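Fruit Swap Fills the Hall in Listhorpe
2021-02-27

If you walked past the Serra hall in Listhorpe this weekend, you probably smelled it before you saw it. The winter fruit swap came back to town, and what a good one it was! Neighbors carried in bags of tangerines, oranges, mangoes, lemons and pears, traded them at the long tables by the windows, and went home with something different for the week.

The idea is simple. You bring what you have too much of and you leave with what you don't have. No money changes hands. Most people who come have a tree, or a cousin with a tree, or they bought a whole case because the price was right and then looked at it sitting on the kitchen floor. All of it is welcome as long as it's sound and clean.

By closing time 1275 pieces of fruit had gone across the tables, a record for the swap, which has been running on and off since the old market in Idby shut down. Everything is tallied as it's sorted, so that figure is a real one -- and it doesn't include the jars of marmalade that kept turning up and vanishing again before they could be written down.

Sorting is the part Concetta Grasso loves most. She has been at every swap so far and runs the tables where fruit gets checked over and put into baskets. The baskets are the plastic kind with openings in the sides, picked so that air can move around the fruit, and she is firm about not piling them high. Soft fruit on top, hard fruit underneath, and anything with a bruise goes straight to the jam pot at the back.

"People think a tangerine is a tangerine," she said, holding up two of them. "Smell this one. Now smell this one. Completely different! I could do this all day."
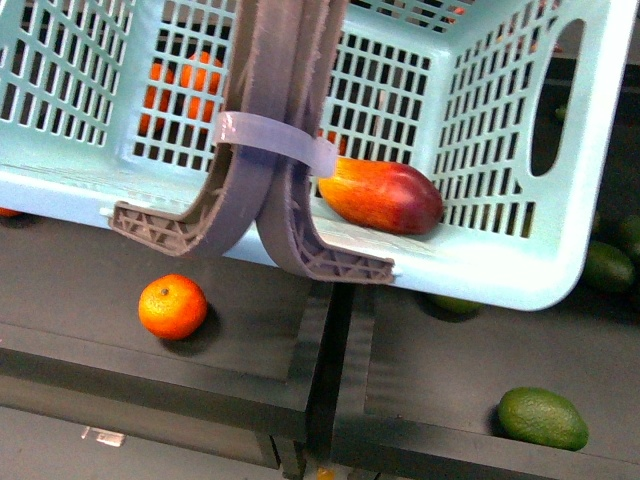 A mango in a light blue basket at the sorting tables, with a tangerine on the platform below.

The mangoes were the surprise of the day. Yaryna Boiko brought a case of them and expected to carry half of it home again. They were gone in 20 minutes. She traded hers for lemons, a bag of walnuts that somebody had slipped in with the pears, and a promise of plums in August, and she looked very pleased with the deal.

There was plenty going on away from the tables too. Fulvio Ferri showed a crowd of kids how to take the peel off a tangerine in one long piece, and then how to do it again when the first one broke. Over by the kitchen door, Assunta Leone had a big pot of orange and ginger jam on the stove and a stack of bread next to it. The line for that ran halfway down the hall and people kept getting back in it. Her recipe is pinned up on the board in the entry for anyone who wants to copy it down. (She says to go easy on the sugar if the oranges are ripe, and to leave some of the peel in thick strips.)

So-ying Kao came over from Idby on the early bus with two bags of pears and had never been to a swap before. She left with mangoes, lemons and a jar with no label that she was told was "probably marmalade." She is already asking whether a swap could be held in Idby too -- there is a good room above the library there, and the hall in Listhorpe was packed tight by mid-morning.

Fruit left over at the end was boxed and taken to the Plolia kitchen, where it will go into lunches and pies this coming week. The kitchen is also glad to have clean jars with lids that fit, and they can be dropped at the side door any morning.

The next swap is planned for August, when the plums and early apples are in. Bring your own bags, and bring a box if you have a tree. Anyone who would like to help with the sorting can put their name on the sheet in the hall entry, right next to the jam recipe.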